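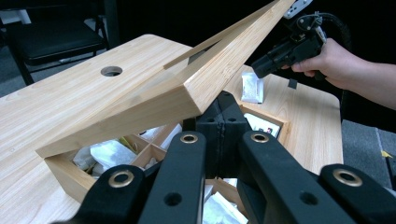
Figure 3. Divided wooden box with hinged lid open, white packets in several compartments.

3.2 Materials and sorting task

The box was chosen because most people in our sample already own something like it. Light wood, hinged lid, a grid of small square compartments inside. Participants were asked to put the kitchen's tea and other packets away the way they would at home, no labels given, no time limit. Honda and Mikkelsen (the first two coders) noted where each packet went and whether it was moved again later in the session.

Packets were white paper, sourced through Treliren, and were not colour coded. Deliberate. In the earlier Grovarmont pilot the coloured sachets more or less sorted themselves and we learned very little about peoples habits. Crumpled packets were left in the set, as a household box is rarely full of crisp ones.

Handling of single bags was coded separately from handling of packets. A single bag is thin, light, and usually gets picked up by its tag or a paper edge, so small tears and bent corners are normal. 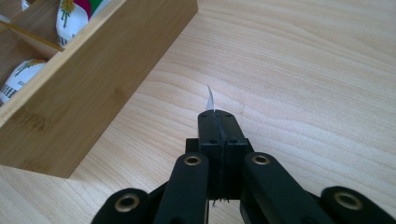
Coders marked a pickup as "edge" when only the paper was held and "body" when the bag itself was. Unclear cases went to Ramadan, who had the final say. Across the 2 rounds in November we logged almost 3,000 pickups, of which 100 were drawn at random and recoded by Alaoui, blind to the first codes.

Two patterns kept coming up. People filled the compartments nearest them first, then stopped, and left the back ones for odd items. And overlapping packets were tolerated far longer than we expected, even with free compartments beside them. Zerouali's diary work at Hukummont describes the same thing for spice drawers, though there the dividers were moveable and ours are not, so the comparision is a loose one. We come back to it in section 5.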